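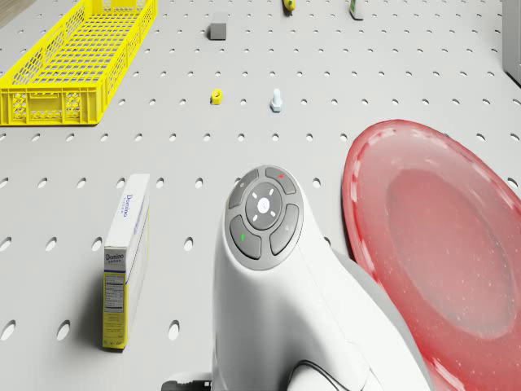 Workshop Tips: Collecting Examples for a Pick-and-Place Learner

Print this page | E-mail this page

Updated 9/6/26

These notes cover simulated tabletop work with one arm. They were written for the Milness bench, but most apply to any setup where a person drives the arm and the recordings go to a training run later. Shuk-fan Tam supplied the points on labeling.

Before a session

Write the task sentence first. "Put the nut in the crate" is a usable sentence. "Tidy up" is not, as two operators will finish in different places and both will mark the attempt a success.

Keep the object set mixed in size. A sugar box, a wide plate and a hex nut on the same table force the learner to handle very different grasps. If every object fits the gripper the same way, the policy learns one closing width and fails on the rest.

Shuffle positions between attempts. The Pridus scene loader does this from a seed. Log the seed with the recording and check that it changed. In May we lost 14 recordings to a fixed seed, all with the same layout.

Leave the holes in the tabletop switched on. A plain surface renders faster, but a policy trained on it did poorly when we moved to the perforated top. Small hardware is harder to pick out against a hole pattern, and the training set should contain that difficulty.

Driving the arm

Start every attempt from the home pose. Wait 2 seconds before the first motion so the trimming script has a still section to find.

Move at one steady speed. Long pauses in midair teach the learner to pause. If you need to think, stop the recording and begin again.

Approach small parts from straight above. A bolt standing on its head tips over if a finger brushes the shaft. When it tips, carry on and pick it up from its side – a recovered attempt is worth keeping. Tag it "recovery".

Watch for contact with translucent objects. The depth channel in our renderer reads through them in places, so the operator's depth view can show clearance where there is none. Use the color view near a rim.

Open the gripper inside the crate, below the top of the walls. Dropping from higher up makes light parts bounce, and the final position becomes noise.

Labeling

Record success, failure or recovery, and nothing else. Earlier sheets had five grades and no two people used them alike.

Keep the failures. Put them in a separate folder and leave them out of the first training run. Volker Strobel uses them to train the success checker.

Name objects the same way each time. If the sheet says "crate", do not write "basket" in the next row. Vary the wording only in the task sentence, where variation is wanted.

Storage

The current set holds 2,409 attempts. Back it up before running the Druvaren converter, which overwrites in place. Check the first and last step of each file after conversion – a missing final step usually means the gripper state was dropped.

Do not merge sets recorded at different control rates. Resample first, then merge, and note the original rate in the header.

We use cookies to remember your print settings. Accept | Decline

Contact | Copyright Milness Workshop Pages | Back to top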